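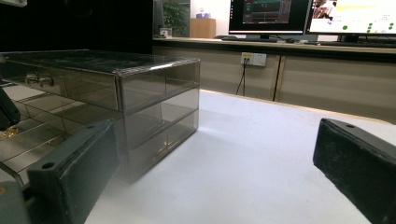

집게형 핸드헬드 도구로 시연 데이터를 모으는 현장에 제대로 된 작업 규칙이 있느냐고 물으면 대답이 갈린다. 있다는 곳, 만드는 중이라는 곳, 그게 왜 필요하냐고 되묻는 곳. 취재하면서 세 가지를 다 들었다. 문제는 대개 물체에서 시작된다. 3단짜리 반투명 아크릴 서랍 정리함 같은 것. 은색 손잡이는 조그맣고, 뚜껑은 번들거려 빛을 되쏘고, 투명한 벽으로는 뒤쪽이 비친다. 사람 손이면 생각도 안 하고 연다. 그런데 검은 패드가 달린 집게로 열라고 하면 작업자마다 방식이 다르다. 손잡이를 집는 사람, 모서리에 걸어 당기는 사람. 둘 다 "서랍 열기"로 기록된다. 같은 이름, 다른 동작.

그래서 규칙이다. 재미없는 이야기인 건 안다. 그래도 몇 달째 업계 사람들을 만나면 결국 이 얘기로 돌아온다.

"모델 얘기는 다들 하고 싶어 하죠. 책상 높이 얘기는 아무도 안 하려고 해요." 데이터 수집 대행사 살턴(Salton)에서 현장 절차를 맡은 하난 리즈크의 말이다. 리즈크의 팀이 쓰는 작업 지침은 74쪽. 처음엔 한 장짜리였다. 작업대, 조명, 물체, 도구, 사람, 기록. 이렇게 여섯 장으로 나뉘는데 제일 두꺼운 게 물체 편이다. 로봇 편이 아니고.

물체 편 첫 항목은 투명하거나 반짝이는 물건을 다루는 법이다. 금지하지 않는다. 오히려 일정 비율을 반드시 넣으라고 되어 있다. 대신 조건이 붙는다. 표면에 묻은 지문은 회차 시작 전에 닦을 것, 뚜껑에 조명이 반사되면 그 상태를 메모로 남길 것, 반사를 없애겠다고 천을 덮지 말 것. 마지막 항목은 실제로 누가 천을 덮어서 생겼다. 가정집 부엌에서 뚜껑마다 천을 덮어 놓고 사는 사람이 몇이나 되나.

배경도 논쟁거리다. 한쪽은 다 치우자고 한다. 흰 벽, 빈 작업대, 끝. 다른 쪽은 정반대다. 모니터, 키보드, 화분, 콘센트에서 늘어진 선까지 그대로 두라는 쪽. 로봇이 언젠가 일할 곳이 그렇게 생겼으니까. 볼베리(Wollberg)의 헤라르도 마르케스는 후자다. "깨끗한 방에서만 배우면 깨끗한 방에서만 일합니다." 다만 모니터에 대해서는 그도 단호하다. 배경은 살리되 화면에 뜬 내용은 미리 정리한다. 메일, 사내 메신저, 고객 이름. 카메라는 가리지 않고 다 담는다. 볼베리에서는 녹화 시작 전에 작업자가 카메라 쪽에서 한 번 둘러보고, 읽으면 안 되는 게 읽히는지 확인한 뒤 서명한다. 서명란이 작아서 다들 이니셜만 쓴다고.

현장을 돌다 보면 숫자로 된 규칙이 의외로 적다. 몇 개는 있다. 살턴은 한 작업자가 연속으로 도구를 드는 시간을 40분으로 끊는다. 그다음은 무조건 휴식. 손목 때문이다. 도구 자체는 무겁지 않아도 팔을 뻗은 채 천천히 움직이는 게 힘들다고 작업자들은 말한다. 리즈크에 따르면 휴식 규정을 넣기 전에는 뒤로 갈수록 동작이 빨라지고 짧아졌다. 피곤하면 사람은 지름길을 택한다. 그 지름길도 고스란히 데이터가 된다.

또 하나는 160회. 같은 물체 배치로 반복할 수 있는 상한선이다. 넘기면 배치를 바꿔야 한다. 정리함을 돌려 놓든 위치를 옮기든 다른 서랍부터 시작하든. 이 숫자의 근거를 물었더니 리즈크가 웃었다. "솔직히 회의에서 정했어요. 바꿀 수도 있죠. 그래도 숫자가 없으면 아무도 안 바꿔요." 이건 다른 업체들도 비슷할 거다. 근거가 탄탄한 규칙과 그냥 누가 정한 규칙이 한 문서에 같은 글씨체로 적혀 있다. 읽는 사람은 구별이 안된다.

이 점을 제일 세게 비판한 사람이 테오도로 카브레라다. 산업용 로봇 안전 쪽에서 오래 일했고 지금은 헬스트룀(Hellström)에서 외부 감사를 한다. 그의 주장은 간단하다. 규칙마다 등급을 달아라. 안전 때문에 지켜야 하는 것, 품질 때문에 지켜야 하는 것, 편의상 맞춰 둔 것. 등급이 없으면 현장은 셋 다 똑같이 취급하고, 바쁠 때 셋 다 똑같이 어긴다. 카브레라가 감사 때 제일 먼저 보는 건 뭘까. 도구의 패드란다. 집게 안쪽 면이 닳았는지, 교체 날짜가 적혀 있는지. 날짜가 없으면 나머지 서류는 천천히 본다고 했다. 오래 걸릴 걸 알기 때문에.

패드 얘기를 좀 더 하자. 마찰면이 닳으면 작업자는 자기도 모르게 더 세게 쥔다. 같은 사람, 같은 서랍인데 한 달 전과 지금의 악력이 다르다. 기록에는 안 남는다. 브로스텐트(Brostent)의 품질 담당 이멜다 크루사도는 이걸 뒤늦게 알아채고 지난 6월 수집분에서 439개 회차를 빼야 했다. 버리지는 않았다. "마모 패드"라고 꼬리표를 붙여 따로 보관 중이다. 언젠가 쓸데가 있을지도 모르니까. 지금 브로스텐트는 패드를 교체할 때마다 새 패드로 기준 물체를 한 번 집고 그 영상을 맨 앞에 붙인다. 몇 초면 끝나는 일인데 도입하는 데는 한참 걸렸다. 양식을 고치려면 결재를 새로 올려야 해서.

실패는 어떻게 할까. 여기서도 의견이 엇갈린다. 서랍이 걸려서 안 열렸을 때, 손잡이를 놓쳤을 때. 지우고 다시 찍는 곳이 아직 많다. 크루사도는 반대한다. 실패한 회차를 남기되, 실패라고 표시하고, 이유는 정해진 목록에서 고르게 한다. 자유 기술은 안된다. 써 본 적이 있는데 "잘 안됨"이 절반이었다고 한다. 목록은 짧게. 미끄러짐, 걸림, 충돌, 작업자 중단, 기타. "기타"가 늘어나면 목록을 손볼 때가 된 것이고.

작업자 쪽 목소리도 들어야 한다. 호니린 소리아노는 브로스텐트에서 도구를 드는 사람이다. 지침서를 처음부터 끝까지 읽어 봤냐고 했더니 고개를 저었다. 작업대 옆에 붙은 한 장짜리 요약본을 본다. 나머지는 옆 사람에게 배운다. 그런데 옆 사람이 손잡이를 걸어서 당기면? 소리아노도 걸어서 당긴다. 처음 2주 동안 그렇게 했고 아무도 지적하지 않았다. 본인 말로는 그쪽이 편했다. 규칙에는 "손잡이를 집어서"라고 분명히 적혀 있었다. 물론 두꺼운 쪽에만.

소리아노의 바람은 소박하다. 요약본에 그림을 넣어 줄 것. 집게를 어느 각도로 대야 하는지, 서랍을 얼마나 빼면 "열림"인지. 말로 쓰면 사람마다 다르게 읽는다. "끝까지 연다"의 끝이 어디냐는 거다. 걸리는 데까지? 빠지기 직전까지? 그리고 규칙이 바뀌면 누가 와서 말로 한번 알려 줬으면 한다. 공지 메일은 작업 중에 못 본다.

업체끼리 공통 규칙을 만들자는 얘기는 나온다. 속도는 느리다. 서로의 지침을 보여주기 꺼리는 분위기도 있고 용어부터가 다르다. 살턴의 "회차"와 볼베리의 "회차"가 다른 단위라는 걸 두 회사 사람이 한 방에 앉고서야 알았단다. 한쪽은 서랍 하나를 열고 닫으면 한 회차, 다른 쪽은 작업자가 도구를 내려놓을 때까지가 한 회차. 마르케스는 일단 용어집만이라도 같이 쓰자는 쪽이고, 카브레라는 등급 체계가 먼저라는 쪽이다. 리즈크는 둘 다 좋으니 올해 안에 뭐라도 나왔으면 좋겠다고 했다.

살턴의 다음 개정판에는 소리아노가 말한 것과 비슷한 그림 요약본이 들어간다. 서랍 여는 법만 두 쪽. 초안은 나왔고, 손잡이 그림이 너무 크다는 의견이 있어 다시 그리는 중이다.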